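4 min read

1/ Spent the weekend working out why our household recycling keeps getting tagged as contaminated. Notes follow, mostly on cartons and plastics. Applies to kerbside collection where paper and containers go in separately. Your council will differ.

2/ Start with terms. "Carton" covers two things that are treated very differently. Plain folding boxboard (cereal, tea, tablets) is paper. A drinks carton is board bonded to polyethylene, often with aluminium foil as well. The first goes with paper. The second often doesn't.

3/ The reason is pulping. Plain board breaks up in water quickly. Bonded board needs longer in the pulper, and the film has to be screened out at the end. A mill set up for newspaper and boxes sees the film as reject and pays to dispose of it.

4/ Tear test: rip a corner. If it tears cleanly and shows fuzzy grey or brown fibre right through, it's plain board. If a clear skin stretches along the tear, it's coated. Works on most things in our kitchen, fails on some frozen food boxes, where the coating is too thin to see.

5/ Flattening. Our collector, Fillero, wants boxes flat but drinks cartons left in shape. Optical sorters read material by near infrared, but the screens upstream of them sort by shape. A flat carton travels with the paper. A carton with some depth to it travels with the bottles.
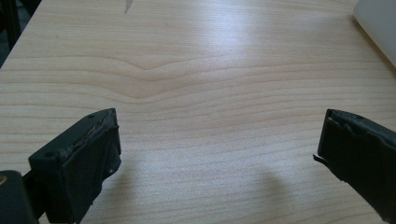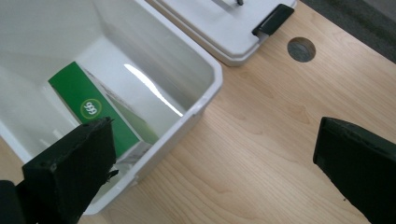

6/ Weights. I logged a month of ours on the kitchen scale. 2,401 g of plain board, 700 g of drinks cartons. Cartons are light, so by weight they look trivial. By volume they filled the container box well before anything else did.

7/ Plastics next. The number in the triangle is a resin code. It says what the polymer is and says nothing on whether anyone will take it. 5 is polypropylene – most tubs, most storage bins, most caps. Widely accepted as packaging, widely refused as housewares.

8/ The housewares refusal annoyed me, so I read the guidance. Rigid items are too big for the screens and jam them. Same polymer, wrong size. They go to the household waste site, in the skip marked hard plastics. Ours is at Pruitt, open until dusk in July and closed by four in winter.

9/ Caps: on or off? On. Loose caps fall through the first screen with the glass fines and are lost. This advice was reversed a few years ago, and the leaflet on our fridge was still the old one.

10/ Rinsing. A quick swill in used washing-up water is enough. Up to 100 ml per container in my case, measured because I was curious. Hot water from the tap is a waste of gas. Labels can stay on.

11/ Things I'd been putting in wrongly: till receipts (thermal paper), a padded envelope, crisp tubes, the plastic window from a pasta box. The receipts were the likely cause of the tag. There were a lot of them, and they were on top.

12/ Correction to 6: the board figure includes one large delivery box from a relative's present. Without it the total is 1,333 g. Carton figure unchanged.

13/ Next collection is Thursday. If it's tagged again I'll ring them and ask which item it was, as the sticker has a tick box for "other" and that is the one they ticked.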